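Desmame de benzodiazepínico: fio rápido entre um plantão e outro
Solange Miranda · 6 de fevereiro de 2023
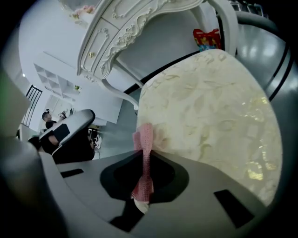

1/ Remédio pra dormir tomado há anos não se corta de uma vez. Digo isso no balcão quase todo dia e vou dizer de novo. Clonazepam, alprazolam, diazepam, bromazepam, a família toda. O corpo se ajusta à presença do remédio e reclama quando ele some. Pensem na tirinha de tricô rosa da foto, apertada embaixo e abrindo um pouco em cima: pra desmanchar aquilo sem estrago vai ponto por ponto, com calma. Puxou com força, embola. Desmame é mais ou menos isso.

2/ Contexto: sou farmacêutica, trabalho com grupo de desmame num ambulatório. Não prescrevo. O que tá aqui é conversa geral, dose e ritmo é com quem acompanha vocês.

3/ Primeira confusão, sempre a mesma. Dependência física ≠ vício no sentido que a família usa na mesa do almoço. A pessoa tomou exatamente o que estava na receita, na hora certa, sem aumentar nada, e mesmo assim ficou dependente. Acontece muito. Não é falta de caráter, parem com isso.

4/ Segunda: "mas é só 2 mg". Dois miligramas de clonazepam não é pouco. E miligrama de um não é miligrama do outro, comparar caixinha com a vizinha não serve pra nada. Já vi gente trocar com a cunhada achando que era igual. Não troquem.

5/ O que aparece quando corta de repente: insônia pior que a original, ansiedade, tremor, suor, coração disparado, luz e barulho incomodando, irritação. Em caso grave, convulsão. Por isso o chato aqui repete tanto. A chata, no caso

6/ E aí vem a armadilha. Pessoa para sozinha, passa três noites sem dormir, conclui "tá vendo, eu preciso do remédio". Pode ser abstinência, pode ser o problema de antes voltando, pode ser as duas coisas juntas. Só dá pra separar reduzindo devagar e anotando.

7/ Anotar mesmo. Caderno, celular, verso de conta de luz, tanto faz. Hora que deitou, dose, como acordou. A consulta muda de nível quando a pessoa chega com isso. Sem anotação a semana ruim engole o mês inteiro na memória.

8/ Perguntam quanto tempo leva. Depende da dose, do tempo de uso, da idade, do que mais toma. O mais demorado que acompanhei levou 18 meses. O cara chegou com muita vergonha da demora e eu achei ótimo, chegou no fim e tá dormindo. Mal em algumas noites, como todo mundo.

9/ Platô existe. Parar numa dose e ficar lá umas semanas porque a mãe adoeceu ou mudou de emprego não é fracassar. Voltar um degrau às vezes também faz parte, combinado com o médico. O que complica é o sobe e desce por conta própria, um dia toma, outro não.

10/ Gotas. Ai, as gotas. Conta gota na vertical, luz boa, óculos no rosto. E NÃO conte conversando. Um senhor do grupo contava assistindo jornal e a dose dele variava conforme a notícia.

11/ Comprimido partido: nem todo comprimido pode ser partido. Os de liberação prolongada não. Perguntem na farmácia antes de pegar a faca de cozinha, por favor, é pergunta de dez segundos.

12/ Álcool junto com benzo: não. Opioide junto: risco sério de parar de respirar, só com supervisão muito próxima. E "parei o remédio mas agora tomo duas taças pra dormir" é trocar seis por meia dúzia. Contem isso pra equipe. Ninguém vai dar bronca, ou não devia.

13/ Pra quem tem mais idade: queda, confusão, memória falhando. Às vezes a família já acha que é demência. Vale rever a lista de remédios inteira, levar TUDO numa sacola, inclusive o chazinho e o comprimido "natural" comprado na internet.

14/ Falando nisso, me mandaram três vezes o link daquele Purkow "natural pra largar tarja preta em 28 dias". Fui ler o rótulo. Não diz quanto tem de cada coisa. Desmame com prazo fixo de propaganda já começa errado, passem longe. O Kendix é a mesma conversa com outra tampa.

15/ O que ajuda de verdade segundo o que vejo no grupo: terapia pra insônia (a cognitivo-comportamental, quando se consegue vaga, eu sei), acordar sempre no mesmo horário, café só de manhã, e alguém em casa que saiba do plano. Esse último conta muito mais do que parece

16/ O Corey Pomare, que toca o grupo comigo, pede pra cada pessoa escolher um contato pra noite ruim. Não precisa ser conselheiro de nada. Alguém que atenda às duas da manhã e fale de novela.

17/ Vai ter gente do grupo de agosto lendo: oi. Éramos cerca de 40 na primeira roda, faltou cadeira. Saudade do bolo da Glenys.

18/ Sinal de pronto-socorro, sem esperar consulta: convulsão, confusão forte, ver ou ouvir coisa que não existe, febre com tremor intenso, ideia de se machucar. Vai agora, leva a caixa do remédio. No Brasil SAMU 192, CVV 188 pra conversar.

19/ Quem já parou de uma vez hoje de manhã por causa de vídeo motivacional: liga pro serviço que te acompanha AINDA hoje e conta. Não fica esperando pra ver.

20/ Respondendo o Geert, que perguntou por mensagem: zolpidem não é benzodiazepínico mas age em lugar parecido, e dá dependência sim. Faço outro fio só dele, tem assunto demais e meu intervalo acabou. Desculpem os erros de digitacao

40 comentários · 28 compartilhamentos

Veja também
Zolpidem: o que perguntar antes da primeira caixa
Sacola de remédios: como levar tudo pra consulta
Receita azul vencida, e agora?
Insônia de quem trabalha em turno

© Solange Miranda · Contato · Voltar ao topo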